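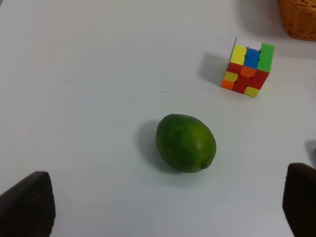 by Natalina Sartori | 5/24/20

Home About Recipes Garden Older posts

Search this blog Go

Quick one, bread is in the oven and I've got 14 minutes before it needs turning.

So. Marmalade. Finally had a go at the lime one, after going on about it since last September. Mum's recipe card says "limes, sugar, water, the usual" and then a ring from a teacup. Very helpful. No amounts anywhere. I rang my uncle Adelmo, who used to eat it by the spoon, and he said it was green and it was bitter and could I call back after the cycling.

Ended up guessing. 929 grams of limes, which is what the bag came to, same weight of sugar and then another 100 grams when I tasted it and my whole face went. Water to cover plus a bit.

Soaked the peel overnight. Do this. I skipped it on the first batch and the peel was like chewing a shoelace, even after two hours on the hob. Second batch soaked, simmered with the lid on, and you could squash a bit between finger and thumb. Only then does the sugar go in. Sugar first and the peel stays hard for ever, I've read that in three places now and still did it wrong.

Slicing takes ages. Thin as you can stand. I did half with the good knife and half with the bread knife as the good knife had gone in the wash, and you can tell which half is which. Gloves if you've got any cuts. I hadn't got gloves.

Setting point. Cold saucer, blob, push it, does it wrinkle. Mine didn't, didn't, didn't, and then I answered the door and it very much did. Bit dark. Tastes fine, slightly like toffee round the edges. Five jars and a scrape left over for toast.

Colour is not green by the way. Sort of khaki. Nikola next door says pond. She took a jar though, so.

Things to change next time: less water, wider pan, put the lids somewhere I can find them before the jars are hot. Maybe some ginger? Leonardo puts ginger in everything and I've been resisting on principal but I think he may be right here. Don't tell him.

Also the labels. Wrote them in felt tip, they smudged, one now says LIM MAR. Staying like that.

Other news, not much. Fikus is still the name of the fig by the back step and Fikus still has no figs. Plenty of leaves. Tomatoes are out in the day and in at night, up and down the stairs with trays like a waiter. Sweet peas got eaten, slugs I think, replanting tommorow if the rain holds off.

Somebody asked in the comments about last week's soup and yes you can use frozen peas, I did.

Right, timer's going. Bread pics another day, will put the ginger version up if it sets.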